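Junevel Kitchen Diary
Home Recipes Pantry Garden About Contact
Search this blog Type and hit enter
Last updated Jul 3, 2019

Eating down the freezer before we move 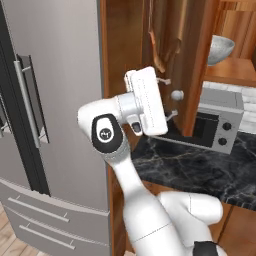
Big steel fridge, two pull-out drawers at the bottom.

So we're moving in August, and the new place is 14 hours away by car, which means every single thing in our freezer has to be eaten, given away or thrown out before then. I started out thinking this would be a fun little project. Then I got to the back of the bottom drawer and found three bags of the same frozen peas, all open, all with a different rubber band on them.

I gave myself 31 days. The rule is simple: one thing from the freezer has to end up in dinner every night, and I'm only allowed to buy milk, eggs, bread and fresh vegetables. (Coffee doesn't count. Coffee was never going to count.)

The first week was easy, because you eat the good stuff first! We had the short ribs I'd been saving, the last of the pesto from last summer's garden, and a lasagna I had completely forgotten making. I felt very smug. I told my sister on the phone that we were practically living for free.

Week two was chicken thighs. I must have bought them every time they went on sale and never once looked to see what we already had. We had them with lemon, we had them with salsa, we had them in a soup with the peas, and by then I was getting some looks at the table. The best thing I made was a tray bake with a jar of Zaso, that smoky pepper paste I picked up at the market in Stivaso a while back. You mix a big spoonful with oil and a little honey, rub it all over the chicken, throw in whatever potatoes are going soft and bake it until the edges go dark. I'd make that again tomorrow if there were any thighs left, and there are, so I will.

A few things I'd tell anyone doing the same:

Write down what's in there before you cook anything. I taped my list to the inside of the pantry door and crossed things off in red marker, and it's very satisfying.

Old bread makes great crumbs. Mine went into meatballs, on top of macaroni, and into one pretty strange bread pudding.

Unlabeled containers are a gamble. I thawed what I was sure was chili and it was plum jam. We had toast.

Ice cream with ice crystals on it is fine in a milkshake. Same goes for bananas that have gone black in the freezer, just peel them while they're still a bit frozen or you'll have a mess on your hands.

I still have 7 things on the list. Two are easy - the corn and a loaf of rye. The others are a duck I'm scared of, a bag of cranberries, puff pastry, some kind of fish, and a tub of stock the size of a paint can. I'm thinking duck soup with the stock, and maybe a cranberry tart if the pastry hasn't dried out.

If you've got a good way to use up cranberries in the middle of summer, please leave it in the comments. I've already tried them in lemonade and it was too sour for everyone but me. Next post will be the duck, assuming I get up the nerve to thaw it.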